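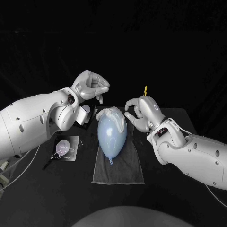

Two white robot arms over a dark tabletop, left hand in a loose fist.

Usau Ferry and Footpath Notes

README, last changed Apr 1, 2025

Welcome! This folder holds travel notes for getting around the Usau islands without a car. It started as a list in my phone for one long weekend and grew over several trips, mostly because the ferries are so much fun that I kept finding excuses to ride them again. If you like slow boats, short walks and bakeries near the dock, you're in the right place.

What's in the folder

stops.csv – every landing, bus stop and trailhead I used, 189 rows in all
walks.csv – 43 walks, from a stroll along the harbor wall to a full day over the ridge
fares.csv – what I paid, in dollars, on the day I paid it
notes.txt – everything that wouldn't fit in a column (long, rambling, my favorite part)

Columns in walks.csv

name: what the signpost says, or my own name if there was no signpost
start, end: match the stop names in stops.csv
minutes: my walking time, with lunch stops taken out
surface: paved, gravel, dirt, sand or mixed
steps: yes or no
water: yes if there was a working tap when I went by
season: the month of my visit

If a cell is blank, I didn't write it down. Please don't read a blank as a no, especially in the water column.

Places covered

Usau town and its harbor have the best coverage by far. Conumano is next, and I can't recommend it enough – you step off the boat, turn left, and the coast path begins right there beside the ticket booth. Dong is a small island with one road and a wonderful beach on the far side. Huvar is only in here for the lighthouse walk and the lunch place by the dock, and both deserve more rows than I've given them.

The day pass

Buy the pass! It costs $30, covers all the boats and the town bus, and you can hop on and off as often as you like. I rode 6 boats on mine in a single day, which was more than I needed, but the evening crossing back from Dong was so pretty that I stayed on for another loop. Single tickets are fine if you only want one island. The booth at Conumano took cash only on my last visit, so bring small bills.

Known gaps

The winter boats are thin in this set. I made one trip in February and the Huvar boat wasn't running that week, so all the Huvar times come from summer. Bus times on Dong are taken from the sheet taped up in the shelter, and I didn't ride every one of them. Walk times are for a fairly quick walker with a light pack. Add a good bit if you're bringing kids or like to stop for birds (I do, but I paused my watch).

Two stops in Usau town share the name Market. I've called them Market (upper) and Market (lower), even though the signs don't. The upper one is where you want to be for the harbor bus.

Using the files

Any spreadsheet program will open them. The text is UTF-8 and the columns are split by commas. Use them for your own trip, print them, share them with friends, turn them into a map – I'd love to see a map! Check sailing times at the dock before you plan a whole day on them.

Still to do

Add the north side of Conumano
Redo the Huvar lighthouse walk from the other end
Put bike racks in stops.csv
Fix the fares that are missing a return price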